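Home and Household > Laundry and Fabric Care

Fitted sheet keeps coming off the corners and has gone bobbly, is it the sheet or the mattress?

Posted by greyhen94

We bought a new mattress in June, a Ganel one with a sewn-on top layer, and since then I can't keep a fitted sheet on it. The top corner on the wall side comes off first, then the bottom one on the same side, and by the morning I'm lying on the mattress. The old sheets were made for our previous mattress, so I expected to have to replace those. I bought two new ones, both sold as deep, and one of them is doing the same thing.

The packet says it fits mattresses up to 30 cm. The mattress is sold as 28 cm. I've washed the sheet several times at 60 and tumble dried it on the normal setting.

Second problem, possibly connected. The same sheet has gone bobbly in the middle where we lie. It isn't terrible but I can feel it. It's a polycotton mix. The other new one is all cotton and hasn't bobbled, but it creases badly.

What I'd like to know is whether I should be buying a deeper sheet, whether the drying has shrunk it, and whether there is anything I can do about the bobbles short of throwing it out. I would rather not spend a lot as we also need pillowcases.

I've tried those elastic straps with clips. They worked for two nights and then one of the clips let go and I found it under the bed.

3 replies

Posted by marlpit

Buy a bigger one. Mine did this as well. I got a 40 cm deep from the Ko shop in town and have had no trouble. Bobbles means it's cheap polycotton, bin it or cut it up for dusters.

Posted by tansy_and_rue

I worked in a hotel linen room for 14 years, so I have put a lot of sheets on a lot of beds. It sounds like two separate problems and I'll take them one at a time.

Measure the mattress

Don't go by what the mattress is sold as. Put a ruler or a stiff tape against the side and measure from the bottom edge to the highest part of the top, with nothing on it. Mattresses with a soft top often come out deeper than stated once they've had time to fill out. If you use a protector or a topper, measure again with that on.

Then add at least 8 cm for the sheet to tuck under. A sheet that only just reaches the bottom edge has nothing to grip with. If your mattress is a true 28, you want a sheet of 36 cm or more, and a 30 was always going to ride up. Check the length and width too, as a sheet that's tight lengthways will pull off at the corners however deep it is.

Shrinkage

Cotton will usually shrink a little in the first few washes and a hot dryer makes it worse. Polycotton shrinks less, but the elastic suffers from the heat. Pull the hem of the sheet out to full stretch and let go. If it goes back slowly, or you can hear it crackle, the elastic has gone. You can replace it with an afternoon and a sewing machine, but I wouldn't do it for a cheap sheet.

From now on wash at 40 for the weekly wash and keep 60 for when somebody has been ill. Dry on low and take it out while the hems are still very slightly damp, then hang it over a door to finish.

Creases

You will always get some on plain cotton. Ours at home is a mid grey one and this is how it looks on an ordinary day with no ironing. I stopped minding years ago.

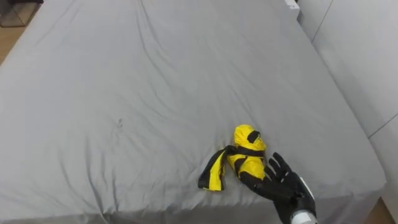
Putting it on so it stays

1. Find the label. On most sheets it goes at the bottom corner, but makers differ, so check which way the long side runs before you start.

2. Do the corner that's hardest to reach first. For you that is the top one against the wall. Pull the bed out if you can.

3. Lift the mattress corner and get the elastic well underneath, a hand's length if the sheet allows it.

4. Do the opposite corner next, diagonally across. Then the remaining two. Going round in order leaves all the strain on the last corner.

5. Smooth from the middle outwards with the flat of your hand and tuck the sides in further as you go.

Straps

Four short ones, one across each corner underneath, hold better than long ones that go right across the bed. Metal clips with a rubber insert are better than plastic ones. Thread the clip onto the hem itself, where the fabric is doubled, and not onto the single layer.

Bobbles

They come from rubbing. The cotton fibres break and the polyester ones hold on to them, which is why you see it on the mix and not on your other sheet. Stretch the sheet tight on the bed and go over it gently with a battery fabric shaver. I've got a Zondis one that has lasted well, but any will do if the guard is smooth. Don't press. You can do that two or three times over the life of a sheet before it gets thin.

To slow it down, wash the sheets inside out, don't put them in with towels or anything with a zip, and don't pack the drum. Skip the fabric softener. It feels nice for a day and then builds up.

Marks

You didn't ask, but people often notice small marks when they are looking closely at a sheet. Treat them before the wash, with cold water and a little washing-up liquid for most things, and leave for half an hour. Hot water sets blood and some food stains. Don't tumble dry until the mark has gone.

Posted by oddsocks13

Agree with most of that, but I'd disagree about the 60 wash. If you have dust mite allergies in the house you need 60 every week and you have to put up with the wear. We buy the plain cotton ones for that reason and replace them more often.

Also the 8 cm allowance is for a sheet with elastic all the way round. If yours has elastic only at the corners, add roughly 10. The Treris ones I had were corners only and it said so nowhere on the packet, I had to open it to find out.

Comment from greyhen94

Thank you. I measured it and it comes to 31 cm, and that's without the protector. So the sheet was too shallow from the start. I've ordered a 40. The elastic on the old one crackled all the way round, so that one will be dust sheets for when we paint the landing. I'll try the shaver on it first to see how it goes.

Comment from tansy_and_rue

Good. Wash the new one once before you use it, on 40, and don't judge the fit until it's been through.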